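Search this notebook
Search
Go

Bench notes, January, pages 10 and on

Right, the rack. I've been promising to write this up since before the break and Attila Lakatos has now asked me twice, so I'm doing it with a cup of tea and the heater on. It's the black wire one, two-tier, the type people put next to the stove for oil and vinegar and all the sticky bottles. We're picking storage for the teaching kitchen, and this is the one I liked best on paper (the Trosa was second, and I'll get to that further down, if my tea lasts).

Out of the box it was quick. Side panels hook on, then the back, then the two mesh floors drop in. No tools! I did put the left side on backwards the first time and wondered for a good while why the step in the side was pointing at the wall.

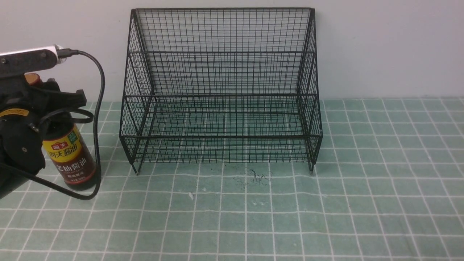 Kitchen Fittings Group / Bastero Workshop / shared notebook

What I like: it's see-through. The green tile comes right through it and so does the wall, and a thing that tall with a solid back would look like a piece of luggage. The back panel is a lot higher than the tiers need, and I was going to complain about that, but Bianka Szűcs wants to hang measuring spoons off it with S-hooks and now I'm completely sold. Grid is fine enough that a hook won't slide along either.

What I'm less sure of: the lean. Look at it from the side and the base comes forward of the back panel. I want to put a level on it before I say any more. Could be the rack, could be the tiles, could be me and the backwards side panel. The feet have small light tips on them and those need checking too, one at a time, with a bit of paper slid under each (Attila's trick, works on tables as well).

Cleaning. I keep coming back to this. Anyone who has owned a wire rack in a kitchen knows what the crossings look like after a year of frying. I want to do a grease test, a proper one: brush on cooking oil, leave it over the weekend, then hot water and dish soap and see how long it takes with an ordinary sponge. If we need a toothbrush, it's a fail for a teaching kitchen. Students will not use the toothbrush.

Bottles next. Soy sauce is a good one to begin with, since it's what ends up in these racks in real life and it's dark and drippy and gets put back in a hurry.
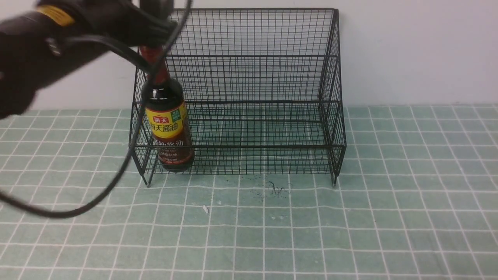

Soy sauce (海天酱油) in the left end, nothing else in with it.

It stands at a bit of a tilt in there, top to the left and base to the right. That bugs me more than it should. One bottle leaning is fine at home, but picture a full row with everybody leaning on their neighbor and then someone pulls out the end one. So for the next round I want to try:

- same bottle, middle of the rack
- same bottle, right end
- 3 bottles side by side, then take out the left one
- a narrow vinegar bottle, because a small base on wire mesh is asking for trouble
- a squat jar, mostly to be fair to the rack

Attila thinks a strip of thin cork on the mesh floor would settle the whole thing. He may be right, but then we've got cork soaking up soy sauce and I'm back to worrying about the cleaning. A silicone mat cut to size, maybe? Bianka has a roll of the stuff left over from the drawer liners on the Major job and says I can have it as long as I do the cutting.

Label thought, while I remember. With the bright yellow and red label up on the body you can find this bottle from across the room, and open mesh helps a lot there. The Grasov has a solid front lip and that would cover the lower half of every label on the shelf. Point to the wire rack.

Also had a look down at the corners, because that's where the cheap ones go first.
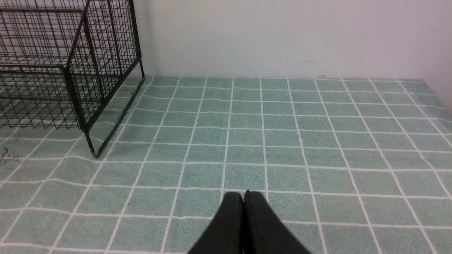
Front corner post and side panel, empty, back toward the wall.

I like that the bottom rail runs from the front post right through to the rear leg. The Trosa skips that rail and you can feel it when you push on the side, it wobbles like a shopping cart. The crossbar partway up should help too. Mesh stops just above the floor, so crumbs can get under there, and a cloth probably can't. Another one for the cleaning list, sigh.

Load: planning to go up to 200 grams at a time on the top tier until I see the rail bend or I run out of patience. Need the small weights back from the other bench. Whoever has them, please!

To do before I write in here again: level, paper under the feet, oil and sponge, cut the silicone. Attila has the tape measure and I'd like that back as well.

2 comments · 3 shares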